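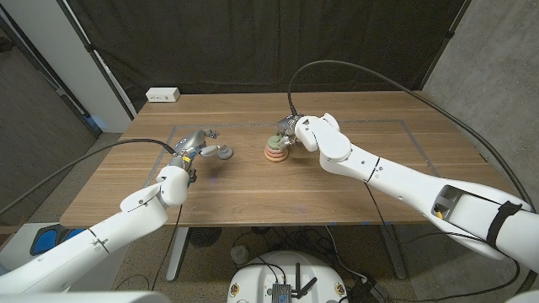

Tsegereda Wolde wrote that the rings on the Potar stacker don't sit flat any more, and asked if the toy could be swapped before the next session at the table.

Ticket 39
Item: Potar stacking rings, small set
Location: taped table, Chala room
Status: closed

Reply, Desta Workneh:
Which ring is it? The green one goes on top of the orange and pink discs, so if one lower down is on crooked, the green will look wrong too.

Reply, Tsegereda Wolde:
Green for sure. The pink might be a little off as well. I pressed it down and it came back up.

Log, 5 April 2018
Took the stack apart and laid the pieces out inside the gray tape. Orange and pink lie flat on the bare wood. Green rocks when I push on one side. Turned it over, same thing. There is a thin ridge on the inner edge, left over from the mold I think.

Rubbed the ridge down with fine sandpaper, 16 passes, then wiped it with a damp cloth. It still rocked a little. Did it again and it sat flat.

Put the whole stack together and took it apart 5 times. No sticking. The pink ring was fine once I wiped some tape glue off the bottom - that explains why it came back up.

Reply, Tsegereda Wolde:
Thanks. Do we still need the spare set from Zirngate?

Reply, Desta Workneh:
No, I canceled it. If the green one starts rocking again, reopen this ticket and don't start a new one. And please keep tape scraps off the table when you redo the outline - the glue gets on everything.

Also, the tape on the wood should be replaced by August. Use the Vustus roll in the drawer. The other roll leaves marks.

Closed by D. Workneh.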